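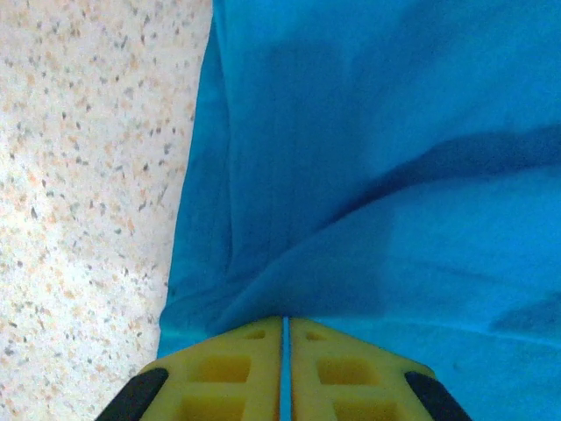

Bright turquoise cloth against a speckled surface.

Risby 1113 Compact Sewing Machine Review
By Mercy Langat
January 5, 2024

The Risby 1113 is a small electric sewing machine for people who hem, mend and make the odd cushion cover. I bought mine at full price from Kioko to replace an old Zadent that had started skipping stitches. I have used it most weeks for six months.

Setup

The machine comes with the foot pedal, four bobbins, a zipper foot, a buttonhole foot and a packet of needles. There is no hard case, only a thin dust cover that slides off if you carry the machine by its handle. Threading took me two tries the first time. The numbers printed on the body are clear, but the last thread guide sits right behind the needle clamp and is hard to see without a lamp. The automatic needle threader works with regular needles and does not work with the finest ones.

The bobbin drops in from the top under a clear plate. I much prefer this to the front-loading kind on the Zadent, where I had to bend down and feel for the catch.

Sewing

There are nine stitches, picked with a dial on the front. I use straight and zigzag almost all the time. The straight stitch is even on cotton, poplin and light linen. On thin polyester it puckered until I lowered the tension and switched to a smaller needle, and after that the seams were flat.

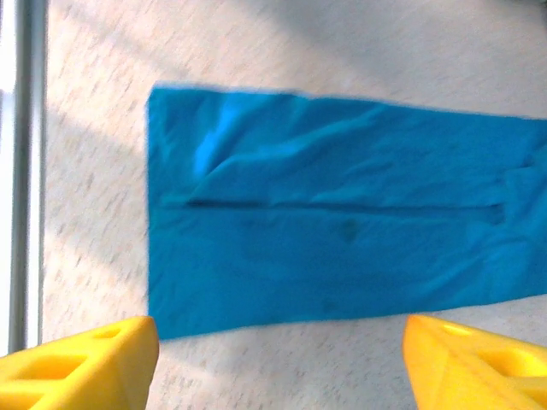 Folded fabric with a long crease across it.

Thick fabric is where the machine struggles. It got through two layers of denim without trouble. At the side seam of a pair of jeans, where the layers stack up, it slowed down and then stopped, and I had to turn the handwheel myself. A canvas tote bag went the same way at the handles. If you plan to sew a lot of heavy fabric, get something with a stronger motor.

The one-step buttonhole is good. I made a shirt in December and only had to redo one buttonhole, which was my own mistake in marking it.

Noise and speed

It is quieter than the Zadent and louder than the Trunus I borrowed last year. At full speed the body shakes a little, and on a smooth table it creeps away from you. A rubber mat under it fixed this. The pedal is a bit jumpy at the low end – you press and press and then it goes. I have gotten used to it, but a child learning to sew might not.

The built-in light is weak and yellowish. I keep a desk lamp next to the machine and leave the built-in one off when I can. Its switch is shared with the power, so that means taking the bulb out.

Care

The manual has a decent section on cleaning. Lint collects under the needle plate quickly, and the two screws holding the plate are small and easy to drop. I wrote to Risby to ask about oiling and got a useful answer the next day: one drop on the bobbin race, and none on the plastic gears.

What I liked: top-loading bobbin, even straight stitch, easy buttonholes, low weight.

What I did not like: weak light, jumpy pedal, no case, poor with thick seams.

Rating: 6 out of 10. I would buy it again for light sewing, but I would look for it on sale.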